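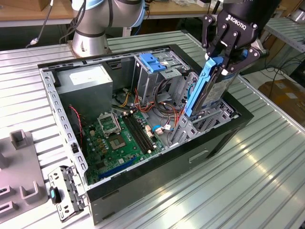 The county council race in Pundham was decided by mail ballots this year, and most of the people I talked to could not say when theirs had been due. My report looks at how the county told voters about the new deadline and whether the message got through before the June primary. Campaign people kept telling me it was all online now. But online comes down to a tower case and a hard drive in a caddy in some office, and a person has to decide what goes on it and when. In Pundham the new date went up on the elections page in April. The paper notice went out in May, after the first ballots were already in mailboxes.

Background, short version. The old rule let ballots arrive up to 3 days after election day if they were postmarked in time. The new rule says in hand by 8 p.m. Both candidates for the open seat, Greler and Arumugam, said they supported it at the spring forum. Greler changed his mind later. Arumugam didn't, and her mailers had the right date on them from the start, which I think mattered. Can't prove it.

What I did: talked to 30 voters outside the library and the grocery store on Histivov Road. 15 under age forty, 15 over. Same questions each time. Did you vote, how, when did you think it was due, where did you hear that. Not a random sample, I know. People who stop to talk to a student about elections are probaly the ones who vote anyway.

Results. More than half got the deadline wrong. Older voters mostly gave the old rule, word for word in a couple cases. Younger voters mostly guessed. Hardly anyone named the county page as their source. Family, yes. Candidate mailers, yes. One man said the radio but couldn't remember which station.

The clerk's office answered my email but not the question about why the notice was late. They said the printing schedule was set before the rule passed. Could be true, the vote was close and it passed late in the session. But then the page should of had a banner, and it didn't until May either.

Problems with this project: small group, one town, and I lost one page of notes and had to call people back. Also I asked about the deadline after the election, so some people may have learned it since. Should have started in March.

If someone picks this up next year, ask the clerk for the number of late ballots by precinct. I requested it and am still waiting. Giang Trịnh read my first draft and said the forum section was too long, so most of it is cut. Full question list is at the back.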